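Reading group: prison memoirs, and how much we should trust them

zkruger
Posted Jan 8, 2025
Our group of seven meets again in February and we will discuss a memoir by a former political prisoner. The book is called The Salt Ledger, by Elmarie Gumede, published by Wendus. She spent seven years in detention without trial. I finished it in two evenings and could not sleep after. But one member wrote to me that she will not come, because the author changed parts of her story between the first and second edition. My question to you: do you still use such a book in a group? Or do you take a report from a human rights organization instead?

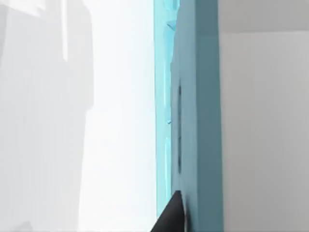

I should add that the changes are not small. In the first edition she is arrested at home, in the second at the bus station. The order of the two camps is also different. She explains it in a new preface of 20 pages, and for me the explanation was enough.

hernan_cusi
I would use it. People who were interrogated for months do not remember like a clerk. My uncle was held in the 1970s and he told us the arrest in three ways. The arrest was real each time.

Yolandi Z
I don't agree with Hernán, sorry. Memory is one thing, but a bus station is not a home. If the guards or the government read this, they will say everything is a lie, and then other prisoners pay for it. The publisher should have checked it before printing.

hernan_cusi
Checked with whom? The camp office?

Yolandi Z
With other former prisoners. There are about 100 of them living abroad, it says so in her own book. I know it is slow work, but it can be done.

R. Cirillo
I have led a group like this for some years, in a library. What worked for us, when a book had this kind of problem:

1. Everybody reads the preface of the newer edition first. We did not do this once, and the whole evening went to the question "did she lie".

2. One person reads the first edition and makes a short list of the differences. Only the facts, no opinion.

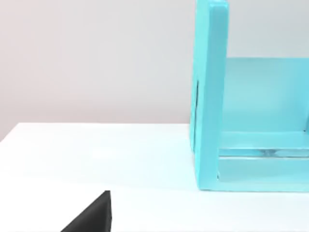
3. Put one report next to the book, a short one. The report gives you dates and laws, and the memoir gives you the hunger and the cold.

4. Leave the last half hour for what the members want to do, for example writing letters. Some will not want to, and it should be fine.

zkruger
Thank you, Rosario. Point 2 I can do myself, I have both editions. Yolandi, I understand your worry, and I think my friend who stays away has the same one. May I send her your reply?

Yolandi Z
Yes, of course. Tell her also that I would come to the meeting – I would only argue the whole time.

hernan_cusi
Is the second edition in paperback already? I can find only the hardcover.

zkruger
Mine is the hardcover too. I will look at the Wendus site tonight.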